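4. Effects on bench staff at Clunton

Dirau moved one sorting bench to an arm cell in December. The cell was first modelled in simulation with a green cube, a red part and a white pad. We logged 1658 cycles over 2 shifts.

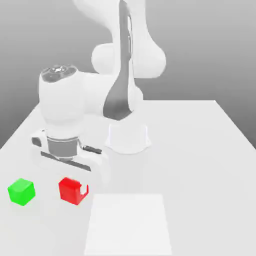 Who clears a stopped cell? The bench operator does, after four hours of training.

Lifting fell, but checking and paperwork rose -- mostly on the late shift. Pay grades were left unchanged.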